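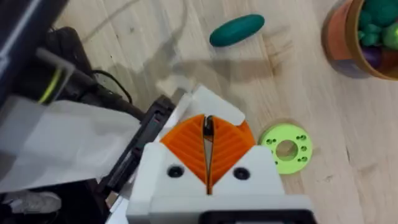 Floor first, then the boxes. That was the rule and Maricruz had made it herself, on the drive over, out loud, to nobody in the passenger seat. Sweep, mop, let it dry. Then carry.

She got as far as sweep.

Light wood, all through the front room. It showed everything. Crumbs, a hair tie, a dime. She got down on her knees for the dime and stayed there a minute with her cheek almost on the boards, looking along them at the window. Scratches went every which way from down there. Standing up, none.

Her phone buzzed. Po-yen.

"You in?"

"I'm in."

"Is it big?"

"It's a room," she said. "It's got a floor."

He laughed and then somebody was talking to him on his end, and he said hang on, hang on, and she put him on speaker and set him on the windowsill and kept sweeping. Apartment 122. Second key on the ring, the one that sticks. The lady at Gudby had told her lift and turn, lift and turn, like it was a prayer. Deposit was 2000 and they wanted it back the way they gave it. She had signed next to that. Initialed twice.

"Sorry," Po-yen said. "Did you do the floor?"

"Doing it."

"You're suppose to go with the boards. My mom says. Not across."

"Your mom isn't here."

"I'm just telling you."

She went with the boards. It was better, it made her mad how much better. The dust rolled ahead of the broom in one long gray roll and she chased it to the kitchen doorway and realized she didn't own a dustpan. Had owned. It was at the old place, behind the door, with the good mop and the blue bucket and Dario, who would not be using any of them.

Cardboard, then. She tore a flap off the box marked LILLINE — her sister's old curtains, never hung — bent it, scooted the dust on. Some got under. It always leaves that line. She wiped the line with her sock.

"You want me to come?" Po-yen said. "I'm off at four."

"I've got it."

"I know you've got it. I'm asking do you want me to come."

A truck went by and the glass hummed. She thought about April, the other floor, brown carpet, the two of them eating takeout on it because the table was late. How she'd said it's fine, we don't need a table. She had said that a lot, about a lot of things. We don't need.

"Bring a dustpan," she said.

"Just a dustpan?"

"And noodles. From Kanaujia, if there's no line. If there's a line forget it."

"They don't do noodles."

"Then whatever they do."

He hung up without saying bye, the way he did. She filled the biggest pot she had with warm water, dish soap, too much, and got an old towel and went at it on hands and knees, backing up toward the door a board at a time. Knees wet. Then shins. The wood went dark where she wiped and came back pale behind it, slow, from the edges in.

She was out in the hall before she saw it. Phone on the sill. Whole wet floor between.

It lit up. Started to buzz, walked itself a little toward the edge.

She sat down in the hallway with her back on the wall and her wet socks straight out in front of her adn let it ring.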